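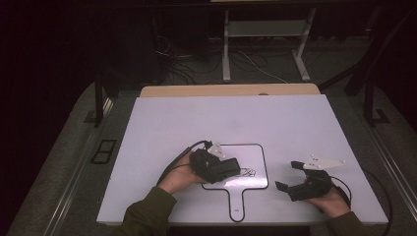

Photo: Herkmont bench notebook, February, whiteboard station

Tuesday, started 9:40

Board work again. The plan for the week is to get through the whiteboard tasks before going back to dishes, and to write down where we stand on the chores list while it's still fresh, because the Pathirana people have asked the same question twice now: can it do housework yet or not.

Setup for today: board flat on the light wood table, one gripper in each hand, marker plates on top of both. Cables come off the backs. I route the left one down past the wrist and let the right one go off the side of the board. With the cables across the top they drag on the board surface, and on Monday's runs that showed up as a small tug every time the hand changed direction. Routing them down is better. Still not good. If you reach to the far edge with the right hand you feel the slack run out.

The outline on the board is the paddle shape, rounded rectangle with the handle pointing toward the operator. Keep the handle pointing that way. We had a batch where it was turned sideways and the sheet didn't say so.

Tasks on the sheet: wipe inside the outline without touching the line, wipe everything, trace the line with a marker, pick up a flat eraser from the board and put it back down. The first is the one I care about. Wiping a whole board is a coverage problem and the policy has been fine at that for a while. Wiping a scribble and leaving the line next to it alone is much closer to what people want at home, where the crumbs are next to the plant and the spill is next to the laptop.

Demos logged so far for board tasks: 415. I want to stop there and retrain before recording more. We have a habit of recording until the week runs out and then finding the same mistake in all of it.

10:55

Notes on technique for whoever takes the next session:

Come in low. If the fingers arrive steep, the first thing that touches is one fingertip, and the eraser tips.
Open the jaws before you get there. Half of the discarded demos have the operator opening the gripper right on top of the object, and the policy has learned to hover and dither.
Keep the plates facing up as far as the wrist allows. Roll too far and tracking goes. It comes back, but the path has a jump in it and the run has to be thrown out.
Don't talk with your hands between runs. I do this.

Where we stand on chores, my own opinion, not for the Brusska slides without asking me:

Wiping a flat surface: yes, if the surface is clear. Clearing it first is the hard part and takes most of the time. A person does both at once, lifts a cup with one hand and wipes under it with the other. Our two-hand version lifts the cup, stops, wipes, stops, puts the cup back. It works, and it's slow enough that people watching start to help.

Folding towels: mostly. Shirts no. Anything inside out, no.

Loading a dishwasher: plates in the lower rack, yes, at a pace you would not put up with in your own kitchen. Glasses I won't sign off on. Silverware we haven't tried with these fingers.

Shop floor: better than home, as expected. Sorting parts into bins at the Juvbridge trial cell ran a full shift with 2 stops, both of them a bin pushed out of place by a person walking by. Sweeping up chips around a machine, no. Wiping down the bed of a machine, maybe, and that's the reason the board work matters to them. Same motion, with things in the way that must not be touched.

So my answer to Pathirana is that it can do pieces of chores. Somebody has to set up the piece, and somebody has to be there when the piece ends. That saves time in a shop where the same piece comes up all day. At home it saves very little so far, and I'd like us to say that in writing before someone else says it for us.

1:20

Retrained over lunch on the smaller set, then ran the wipe-inside task on the arm. Success rate 70 percent, counting only runs where the line was left whole. The failures are nearly all at the neck, where the handle meets the rectangle. It treats the opening as more rectangle and swings wide. In the demos I do the same swing but lift at the end of it, and the lift is small. It may be too small to learn from. Tomorrow: exaggerate the lift at the neck and see.

Also tried it with the lights at the window end off. No difference that I could see.

2:45

Stopped after 13 more runs, all on the same policy, to get a second look at the neck. Same failure, same side. At least it's consistent.

To do:
- new demos with a bigger lift, keep them in their own folder
- longer cable for the right gripper, or a clip at the elbow
- add a line for outline direction on the task sheet
- ask Juvbridge for a photo of the machine bed and its clamps so we can draw that on the board in place of the paddle
- reply to Pathirana before Friday's call - short version, no video

Markers were left uncapped again last night. Two are dead and I threw them out. There's a new box on the shelf by the door.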